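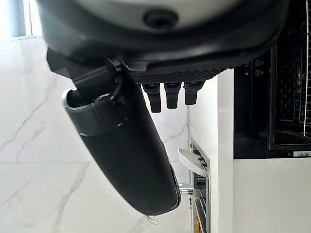
*Wrist camera view, finger next to the oven cabinet.*

From: Bontu Belay
To: gripper-trials list
Subject: Re: Wrist camera or head camera for the dishwasher task?

Hello all,

Tsehay wrote:

> We have both views recorded for the kitchen runs now. Before I set up
> training on the Praltov controller, can someone say whether we need the
> wrist view at all? Storage is tight, and Liên would like to drop one
> stream if it makes no difference.

I'd keep both for now. I went through 41 of the runs yesterday with Robel and wrote down which view we would have wanted at each stage.

For the approach, the head camera is enough. It shows the door, the lower rack and both hands together, and we rarely looked at anything else until a finger was close to a dish. After that the wrist view is more use, although the housing takes up the whole top of the picture and the finger hides a good deal of what is behind it. Tilting the camera down 5 degrees should get rid of part of the housing. Robel has a bracket drawn up and will send it to Jurkel for printing.

Two other things from the runs:

- White on white is hard. A plate or lid against the cabinet fronts loses its edge in bright light, so please fix the exposure before recording. Auto exposure drifts whenever the window comes into view.
- The clip near the top of the finger has a loop that could catch on the rack. Amparo suggests a shorter one – I agree, and the Siverel clips should fit. 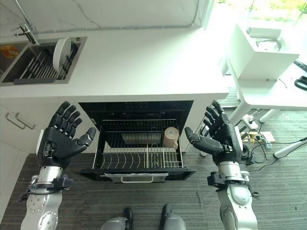
> Do the hands need calibrating again after each change of wrist bracket?

They need the short routine only, the one that opens and closes every finger in turn. The full calibration is for when a hand has been off the arm. Save the result under the bracket's name so that the runs can be told apart later.

Liên, on storage: the July runs on the Berhe drive can be deleted, all 288 of them. They were made with the old fingers and I have no further use for them.

Bontu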